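Chapter 9
Cables and Other Deformable Linear Objects

9.1 Why cables are hard

The methods in Chapters 2 through 8 assume that a part keeps its shape. Once the pose of a rigid part is known, six numbers describe it, and a planner can work from those six numbers until the part is placed. A cable has no such description. Its shape depends on where it is held, how it was stored, how stiff its jacket is, and what it touches along the way. Two grasps a short distance apart on the same cable can lead to very different positions of the free end.

This chapter treats cables as deformable linear objects: bodies much longer than they are wide, which bend easily and stretch very little. We cover shape estimation (9.2), grasp selection (9.3), and end placement (9.4). The Tichý routing method, used in most of the worked problems, is introduced in 9.5.
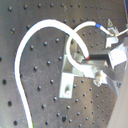
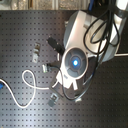

Figures 9.1 and 9.2. White cable over a board with a regular grid of holes.

Shape estimation starts from a centerline, a curve that runs along the middle of the cable from one end to the other. In the simplest method, image pixels are labeled as cable or background, the labeled region is thinned to a line one pixel wide, and the line is fitted with a spline of 32 control points. The method works well when the cable lies flat and does not cross anything. It fails at crossings, where the thinned line branches and the fitting step must decide which branch to follow. In Figure 9.1 the thick cable passes in front of a loop of the thinner one, and both jackets are white, so color gives no help at the crossing. Width and local direction must be used instead. Bright highlights along a glossy jacket cause a second kind of error, in which one cable is split into two narrow strips. Section 9.2.3 gives a correction for this case.

A centerline found in one view gives no depth. A section of cable that arches above the board and a section that rests on it may project to the same curve. Two remedies are in common use. The first adds a second view and matches points along the two curves. The second keeps one view and computes the rest shape from a bending model, taking the board as a flat constraint. The Cloline data set, on which the results in Table 9.1 are based, contains 403 labeled trials and supports both approaches.

Readers should note the difference between shape error and end error. Shape error is the mean distance between the estimated and true centerlines. End error is measured only at the tip. A method may score well on the first and poorly on the second, and for connector insertion the second is the one to report. Both are defined formally in 9.2.1.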